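The Minister Who Would Not Resign on a Friday

Haf Hughes had been deputy minister for transport for less than two years when the Prosetti contract came apart. The ferry terminal was late, the price had gone up twice, and the opposition had a copy of the memo warning her department of both. On Mon 31 March she stood up in a nearly full chamber and said she was leaving.

The choice of day was hers. Her chief of staff, Detlef Pfeiffer, had argued for a Friday afternoon, when most reporters had filed and most members had gone home. Hughes told him she had signed the contract on a Monday, in front of cameras, and would leave the same way. Her speech ran to 198 words. Pfeiffer's draft had been 1327.

What she cut is more interesting than what she kept. The draft, which Pfeiffer showed me over two long lunches, blamed the previous government for the tender rules, blamed Prosetti for its accounts, and spent a full page on the Wegener review, which had cleared her of any personal gain. Hughes crossed out all of it. She left in one line about the memo: "It was sent to my office, and my office is me."

The premier's people were not pleased. They had planned to let her go in October, folded into a wider reshuffle with four other changes, so that the terminal would be one item on a crowded list. A resignation on her own terms put it at the top of every bulletin for a week. One adviser still calls it selfish. Another, who has since left politics for a job at Penex, told me it was the only decent thing anyone in that building did all year.

Her district took it calmly. She had won the seat by 2536 votes and had held open hours in the back of the Furer hall every second Saturday. The first session after she stepped down drew the usual crowd, and most of them wanted to talk about bus passes.

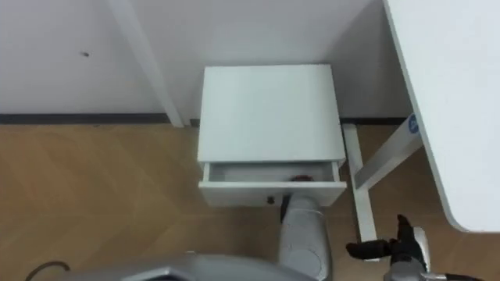
Did resigning help her party? Only a little: it held the seat at the next election, but by 163 votes, and lost the two districts on either side of it.

Hughes did not run again. She sat out the campaign, turned down a place on the port authority, and gave one interview, to a local radio station, in which she was asked whether she had been pushed. She said the premier had asked her to stay until the fall and she had declined. The premier's office has never disputed that.

Pfeiffer now works for her successor. He keeps the long draft in his desk and says he still thinks the page on the Wegener review should have gone in. The terminal opened last summer, with one of its two berths working.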